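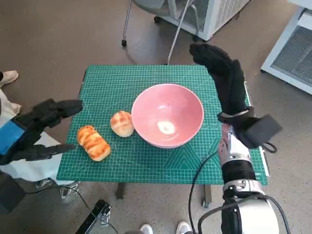

Bread into bowl, afternoon session, August

Search the notebook Search Clear

Long one today, and a good one! Writing it up before I lose the details. Ebbe Halvorsen on the headset and gloves for most of it, me on the laptop, then we swapped after the break.

Task for the club demo in Kestatbridge is settled now: two breads, one bowl, left hand does the lifting. We argued for a while over whether to use the plastic fruit again and I'm so glad we went with bread. The long one and the round one want completely different grasps. With the fruit you could close the fingers any old way and get something, and the policy learned to be lazy right along with us.

Setup notes, so next time doesn't start from zero:

- Small table, green cutting mat on top. Keep the mat! The grid is wonderful for resets. Call out a square, put the bread down, go. Jozef Vermeulen wants us to write the start squares into the episode notes and he's right, I'll add a field for it.
- Pink bowl stays right of the middle. When we tried it further left last month the forearm had to fold in so far that the elbow complained.
- Black gloves on both hands. Bare fingertips slide on a glazed crust.
- Right hand parks upright beside the bowl, fingers up. I had it flat on the mat for the first few and it kept creeping into the left hand's way. Upright is better and it also looks friendlier, if that counts for anything.
- Cable on the right arm: leave slack. More than you think.

We're calling the collection set Greco and the training config Broma, so please stop naming folders "new" and "new2" (me, I'm talking to me).

Counts. Greco stood at 682 episodes when we came in and it's at 816 now. I threw out 11 on the spot, mostly me hesitating over the grasp and then going in twice. The hesitations are poison, by the way. Sidar (our little replay tool, for anyone reading this who joined over the summer) draws the wrist speed as a strip under the video, and you can see every moment of doubt as a flat spot. Ebbe's strips are lovely smooth hills. Mine look like a staircase.

What she does differently: she starts closing the fingers while the hand is still coming down. I wait until I'm in place, then close. I copied her for the last stretch and my strips got better straight away, so that's going on the tips sheet for new operators. She also looks at the bowl before the lift has even started. No idea if that matters for the data, the head view does shift with it, but it certainly makes her faster.

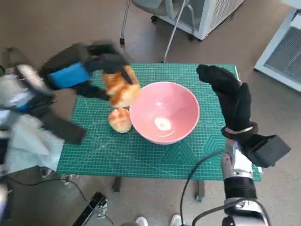

The other thing we worked on was the height of the carry. Too low and the bread clips the rim, and then the bowl scoots and the rest of the episode is a rescue job. Too high and the whole thing takes forever and the hand comes down from an odd angle. We settled on clearing the rim by a bun's width or so, which you can judge by eye from the headset after a few tries. I'd love to put a number on it but the eye seems to do fine.

Blur in the left hand during the fast part of the carry is still there. Jozef thinks a shorter exposure would fix it and cost us brightness, and the light bouncing off the inside of the bowl is already strong enough that I don't mind losing a little. Want to try it with some 60 episodes kept apart from the main set, so we can train with and without and compare properly. If the blurry ones turn out to be harmless, great, we leave the camera alone.

Small stuff:
- Check the bracket screws before the next session, one of them turned under my finger.
- Strap on the left wrist has a long tail. Tuck or tape.
- Somebody keep a note of which buns we're using. The crisscross pattern on the small round one shows up really well and I'd like to know if a plainer bun breaks everything.
- Spotter stays close behind while it's powered. We were good about this today, keep it up.

Broma training goes on tonight with everything up to 816. I want to see the long loaf placed end first at least once, since we recorded both ways and I have no idea which one it will pick. Ebbe bets on sideways. I've taken end first, stakes are one coffee.

Next session: swap the two start positions, try the shorter exposure, and let the two newest members have a turn in the gloves. They watched the whole afternoon and were itching to get in there.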